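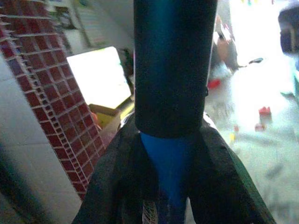 Carport cell, September, 14:20

Gripper stall on release, third entry on this fault. Summary of the earlier two: fingers close normally on the cylinder, arm lifts, moves to place, open command is sent, and the controller reports "open complete" while the fingers are still closed on the part. Arm then retracts with the part and swings it back over the floor. Dropped one from shoulder height in the first event. Stop button pressed in the second.

Ran 68 pick and place cycles this morning on the dark cylinder, same program, same speed. Fault showed up on cycles 27 and 51. Both times the log has the same pattern:

open command sent
motor current rises, then drops to idle
encoder count does not change
status returns complete

So the status bit is being set from the current dropping and has no tie to position. Checked the driver source against the Prumwood manual. The manual says completion needs both conditions. Our driver only tests the first. This is the copy we brought over from the Arnley bench, where the old gripper had no encoder, and the test was never put back in.

That accounts for the false status. It does not account for the fingers failing to move in the first place. Candidates:

1. Pad sticking to the part. The finger surface is rubbery and the cylinder is smooth. Pulled by hand with power off after cycle 51 and the part came away with no unusual force. Low on the list.

2. Linkage binding at full close. Backed the fingers through the travel by hand. Slight catch near the closed end, left finger only. Could not get it to repeat every time.

3. Brownout on the gripper supply. The rise and drop in current would fit the driver chip resetting itself. Have no voltage trace. The Carvalho logger was set to the arm supply by mistake and recorded nothing useful.

Swapped nothing yet. If I change the cable and the linkage together I will not know which one did it.

Changes made today:

Driver now compares encoder position before and after the open command. If travel is less than 2 mm, status goes to fault and the arm holds where it is. Tested by blocking the open command in software, held correctly each time. Not tested against the real stall, which did not come back this afternoon.

Retract after release is blocked until the fault is cleared by a person at the console. Retry on open is off. I do not want it trying again by itself while somebody is reaching in to take the part.

Wrist camera stays on and saves a still at every open command. Between the fingers is the only place where the last bit of travel shows, and the wide view is no use for it. The background washes out on the bright side of the floor. Exposure left alone for now, the fingers themselves are readable.

Safety note for anyone running this cell: treat "open complete" in logs from before this entry as unverified. Keep out of the swing area until the fingers are seen to be open. Speed limit stays at the reduced setting.

Next:
Move logger to gripper supply, check the channel before starting
Repeat the 68 cycles with the new driver
Take the left finger off and look at the pin
Check whether the Arnley driver copy is in use on any other cell

16:50. Logger moved. Reads steady with the gripper idle. Cycles not started.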